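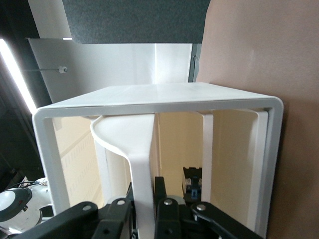 White matching again, December, started 8:15 with the shutters down. The Zaneo rep left us a sheet saying the new topcoat is "visually identical" to the old one under all common light, and I don't believe in visually identical. I believe in people not looking very hard. Take the white spoon held inside the white box: almost the same tone, and what you get is an outline made of soft shadows along the edges. Would I sign off those two as a match? On a quick look, probably, and I'd have no business doing it. The shading tells me where one thing stops and the other starts. It doesn't tell me whether either one leans yellow or blue, and that is the complaint we keep getting back on the cabinet doors.

So, the doors. Customer says left-hand panels look "dirty" next to right-hand panels. All sprayed in the same week, same gun. Different tins. Sheet says tins are interchangeable. Hsiu-ying looked at them yesterday and saw nothing. I looked and saw a lot, but I had read the complaint first, so I don't count my own look for much either.

Setup this morning:
Old batch, new batch, two coats each, on the same primed board stock.
Flatted with Gritix 300 between coats. (Should have been the 200 according to the sheet. We never use the 200, it leaves lines. Noting it in case they try to hang the result on that.)
Gray card behind, matte, no window light.
Humidity in the spray room read 58 when I finished. That gauge has been wrong before. I'm writing it down anyway.

Boards labeled on the back only. Roya shuffled them and kept the key in her pocket.

9:40. Under the Virano tube, boards touching edge to edge. Roya handed them over in pairs, some old/old, some new/new, some mixed. Cheng-en got the mixed pairs most of the time, but he also called two same-batch pairs different, and he was just as sure about those. I did a bit better than him and not by enough to brag. Under this light I would say there is maybe something there. I wouldn't put money on it.

10:30. Same pairs by the loading door, overcast. Much easier. New batch looks colder. Both of us got every mixed pair. One false alarm, mine.

10:55. Cheng-en wanted to try the boards a hand's width apart instead of touching. Back to guessing! Even by the door. So the gap matters more than I would have said, and if the Zaneo people compared their samples with a strip of card in between, which is how the ones in their folder are mounted, then their "identical" is worth very little.

Things I am not happy with:

Gloss. The new batch might be slightly shinier. If it is, we could be picking the boards out by gloss and calling it color. Tilting them changes my answer on a couple of pairs, which worries me. Need to fix the viewing angle and do it all again.

Film thickness. Went by feel, as usual. Sze-wing has said for months that we should be measuring it. Fine. She can show me where the gauge is.

Age. Old batch boards were sprayed from a tin opened in the summer. White can yellow in the can, or so Lam's tech line told us once, though they were selling us a fresh tin at the time. I have no second old tin to check against. Without one I can't say "new is colder." I can say the new tin is colder than this particular tin, and stop there.

Li-hua asked at lunch why we don't just buy the color meter and be done. Quote is $2,931 before the calibration tile. I went through the brochure. It gives one number for difference and says anything under that is "imperceptible to most observers." Which observers, standing where? The customer is one observer and she perceives it every morning from her kitchen table. A meter would settle arguments between us and the supplier, I'll give it that. It won't settle the doors.

1:20 pm. Sprayed one extra board, half and half, hard masked line down the middle, new on the left. Pulled the tape too early and there is a ridge. The ridge throws a little shadow and now the join is all I can see. Useless for color. Same trouble as this morning's white on white, really, the eye grabs the edge and quits. Sand it back and redo with a feathered join.

Next:
Redo pairs, fixed angle, door light only, Roya holding the key again.
Hsiu-ying to judge without being told which job it's for (she'll guess).
Ask Zaneo for the mounting method and the actual lamps used. Get it in writing.
Don't touch the customer's doors until the above is finished.
Order more gray card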